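Entry date: 08/08/2022
Location: Textile conservation workshop, Murnunham
Present: A. Nanayakkara, R. Coppens, R. Karunaratne (afternoon)
Recorded by: A. Nanayakkara

## Purpose

Continuation of the wet-cleaning trials for wool suiting begun in February. The objective today was to compare two rinse procedures on sacrificial cloth before any treatment is proposed for the Eltgate loan. The loan itself was not handled.

The February trials were carried out with tap water softened through the old cartridge. Those results should be read with care. The cartridge was replaced before today's session and the conductivity meter was recalibrated against both standards.

## Materials

Test cloth: worsted wool, plain dark, cut from the remnant length purchased from Lammers. All pieces were cut with the long side parallel to the warp and overcast by hand at the edges with undyed cotton. Machine overcasting was used in February and caused puckering along the weft edges, which made the dimensional readings unreliable.

Detergent: non-ionic, from the opened stock bottle on the lower shelf. The bottle is nearly finished. Roos Coppens has placed a reorder.

Water: deionized throughout, including the bath for pre-wetting.

Other: polyester screening, blotters, glass weights, entomological pins (stainless), steel rule.

## Procedure

1. Pieces were measured dry between stitched reference marks, in warp and weft, and the values were entered on the bench sheet.
2. Colorfastness was checked at each corner with damp blotter under a glass weight for 10 minutes. Slight transfer was noted on one piece only, at a corner where chalk had been used for marking. The spot was repeated away from the chalk and no transfer was seen.
3. Pre-wetting in still water for 30 minutes, supported on screening.
4. Washing by sponge, working in the warp direction only. No lifting of the cloth without the screen.
5. Rinse. Procedure A used six still baths, each drained fully before the next was introduced. Procedure B used a continuous shallow flow across the tilted tray, with the inlet at the upper end.
6. Blotting, followed by drying flat on the screen under ambient conditions. The fan was not used.

## Observations

Procedure A produced an even result and the cloth lay flat without pinning. Foam was visible in the first two baths and absent from the third onward. The draining stage is slow, and the operator must wait at the tray throughout, as the outlet hose tends to lift.

Procedure B cleared foam more quickly at the inlet end. At the lower end the cloth drifted against the lip of the tray and formed a soft ridge across the weft. The ridge was eased out by hand while the piece was still wet, but it could be felt again after drying. Rafsan Karunaratne suggested a second screen laid over the cloth to hold it in place. This was tried on one further piece with some improvement, although the flow then passed over the screen and partly missed the cloth. A coarser mesh may be required.

Handling after drying was noticeably firmer in the Procedure B pieces. Ms. Coppens and I assessed this separately and came to the same view. It may indicate retained detergent. Conductivity of the final runoff was low in both cases, but this would not detect a non-ionic residue, and a different check is needed before anything is concluded.

No change in surface color was detected by eye under the daylight lamp. Instrument readings are to follow once the pieces have conditioned.

## Discussion

On present evidence, Procedure A is preferred for cloth of this weight. The time required is acceptable for a single garment. It would become a difficulty with a lined garment, where the lining and the wool will not release water at the same rate.

Striped cloth was also considered. The remnant is plain, and any distortion in it is visible only by measurement. In a pinstripe, a small shift in the weave can be read at once from the line of the stripe, and it would be useful to have such a cloth in the next series for that reason. Christos Giannakopoulos has offered secondhand suiting from the Grerville store for cutting. A written release is required before any of it is used. 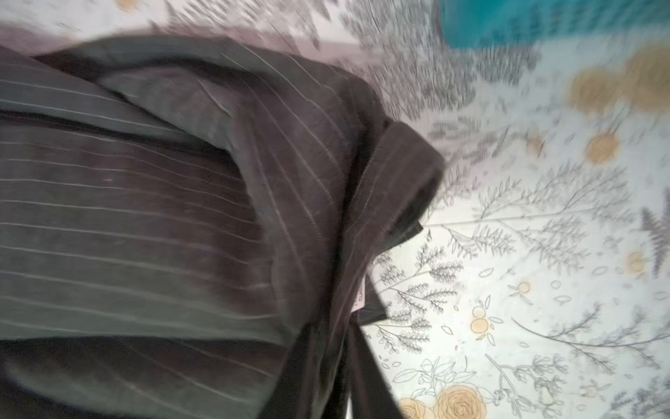

## Storage of test pieces

All pieces are in the flat drawer under the window bench, interleaved with acid-free tissue. February pieces have been moved to the drawer beneath and should not be mixed with the present series. The labels are sewn at the upper left corner. Please do not pin them.

## Actions

- Obtain written release for the Grerville suiting (Nanayakkara).
- Locate coarser polyester screening and cut to the tray size (Karunaratne).
- Fit a clip to the outlet hose of the rinse tray (Karunaratne).
- Confirm delivery of detergent and record the batch number on receipt (Coppens).
- Ask Asanka Sarkar whether the analytical laboratory can test for non-ionic residue in wool, and what size of sample would be needed.
- Remeasure all pieces after conditioning and enter the values beside the dry readings. The same steel rule must be used.

## Correction to February entry

The February entry gives the pre-wetting time for the second series as 10 minutes. The bench sheet shows 30. The bench sheet is correct, and the entry has been amended in ink and initialed.

A.N.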